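Chapter 6
Surfaces, Light, and Everyday Materials

Learning Objectives

After studying this chapter, you should be able to:
Explain the difference between specular and diffuse reflection
Describe how the texture of a surface affects the way light leaves it
Relate surface finish to choices made in the design of common products
Carry out a simple comparison of gloss using a lamp and a protractor

Key Terms
angle of incidence, diffuse reflection, gloss, normal, specular reflection, transmission

Introduction

In September, the town library at Trerkbridge reopened after a long renovation. The new reading room had tall south windows, polished stone counters, and 40 study desks finished in a high-gloss white coating. Within a week, readers had begun to move their chairs to the north side of the building. The room was no brighter than the architects had planned, and the lamps met the required standard. The difficulty lay in the desks, which sent sunlight from the windows directly into the eyes of anyone seated at them.

Carol Blackburn, the lighting engineer engaged by the town, recommended that the desks be refinished with a matte coating. The windows and lamps were left as they were. Her report, completed in November 2021, is discussed in Section 6.4, and several of its measurements are used in the problems at the end of the chapter.

The Trerkbridge desks illustrate a principle that applies to every object we see. Light that strikes a surface may be reflected, absorbed, or transmitted. How much goes to each depends on the material. The direction taken by the reflected part depends largely on the shape and finish of the surface itself.

6.1 Smooth and Rough Surfaces

When parallel rays fall on a flat, smooth surface, they leave it parallel to one another, and an observer in the right position sees an image. When the same rays fall on a rough surface, each meets a small area tilted in its own direction, and the reflected light spreads out. Most materials fall between these two cases. A textured glass tabletop returns cloudy reflections in which no object can be clearly made out.
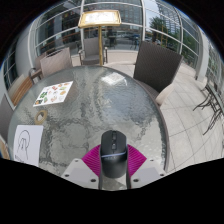 Gloss is a property of the finish and should not be confused with color. A dark object absorbs most of the light that reaches it, yet its outer layer may still be smooth enough to produce bright highlights. The rounded rear of the black computer mouse in Figure 6.1 is glossy in this sense, while the rippled glass beneath it, though much paler, gives only clouded reflections. Students often assume that the lighter of two surfaces must be the shinier. The activity that follows is intended to test that assumption.

Activity 6.1

Place a sheet of white writing paper and a black glazed tile side by side under a desk lamp. View each from directly above, and then from a low angle on the side opposite the lamp. Record the position at which the highlight is strongest.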